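Home Food Travel Makers Weekend

The slow joy of cutting letters by hand

Last updated: Tuesday, October 22, 2019
4 min read

I fell for hand-cut lettering in July, in the back room of a paper shop called Huvar, where 20 of us sat elbow to elbow with craft knives and a heap of scrap card. I'd gone along expecting to make a birthday banner. I came home with a sore thumb, half a banner and a new way of walking down the high street, because now I can't pass a chip shop without stopping to look at its S.

The S is the beast, by the way. Everyone starts with an I or an L and feels marvellous, and then the S arrives and it leans, or bulges, or looks like a worm that's had bad news. The trick I was taught is to draw it upside down first. The top curve needs to be a touch smaller than the bottom one, and if you turn a good S on its head you see at once how lopsided it really is – it's wonderful, try it with this page.

Then there's spacing, which I'd never given a thought. You'd think you could get out a ruler and leave the same gap each time, but an A next to a T leaves a great hole, while two straight letters side by side look squashed. So you shuffle them about by eye, step back, squint, and shuffle again.

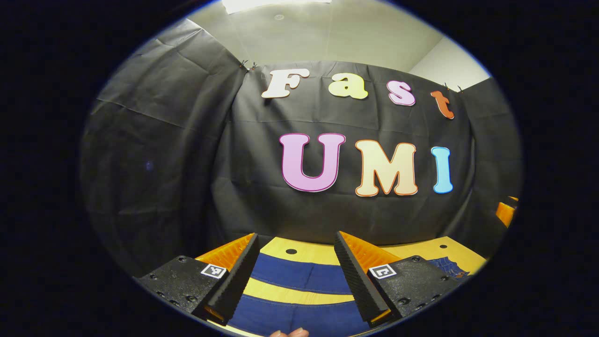
Sign painters have always worked this way, and you can still find their work if you look up. My favourite is the old front of Wasard, a seed merchant's near the canal, with fat cream capitals that get narrower towards the end of the line. Whoever painted it clearly ran short of wall! I love that D more than any perfect letter I've ever seen.

For a first go you need very little. I use a Mikier knife, a cutting mat and card thick enough to stand up to handling. Draw your letters bigger than feels sensible, at least the height of your hand. Cut the insides of the A and the O before the outsides, while there's still plenty of card to hold on to, and turn the card as you go so the blade always comes towards you at the same angle (fingers well out of the way).

My neighbours at Wu, the noodle place, have asked for a new menu heading. It has 3 S's in it. I've started drawing.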